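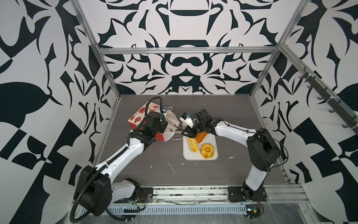 Dérive de poignet (robotique)

La dérive de poignet est une panne des bras robotisés légers : la pince finit par se refermer à côté de l'endroit demandé, alors que le contrôleur jure que tout va bien. Je l'ai rencontrée en préparant des sachets de viennoiseries avec deux bras, et comme je n'ai pas trouvé grand-chose d'écrit là-dessus en français, je me lance (corrigez-moi si je dis des bêtises !).

Origine du nom

Chez Avstead, l'atelier où je travaille, on disait simplement « le bras louche ». Le mot « dérive » vient du manuel Grimov, qui lui consacre une demi-page au chapitre 13, entre le graissage et le remplacement des fusibles.

Manifestations

Au début, presque rien : un petit pain pris un peu trop près du bout, un sachet en papier qui se froisse à l'ouverture. Puis la pince écrase le bord d'un gâteau, ou tire le sac vers elle et le couche. Chez nous, le journal affichait le code 318 (écart de position toléré), que j'ai ignoré tout un mois de juin, bien tranquillement. Je n'en suis pas fière.

Causes

La plus courante est une vis de module qui se desserre à force d'allers-retours. Vient ensuite le câble du poignet, quand il est attaché trop court : il tire sur l'articulation en fin de course, et là on peut chercher longtemps... Une caméra de poignet déplacée donne les mêmes symptômes, sauf que le bras, lui, est parfaitement juste.

Sécurité

Le vrai danger, c'est la main qu'on glisse dans l'enceinte pour redresser un sachet pendant que l'autre bras attend son tour. Un bras arrêté n'est pas un bras hors tension ! Je coupe les deux, toujours, même pour une miette.

Remèdes

On resserre, on redonne du mou au câble, puis on refait l'étalonnage à vide. La méthode Rahman demande 50 prises de contrôle, le logiciel Wovanon en propose 200 par défaut (prévoyez un café). Chez nous, les 50 ont suffi pour le bras gauche. Le droit a eu droit à la série complète.

Voir aussi : étalonnage main-œil, arrêt d'urgence, jeu mécanique.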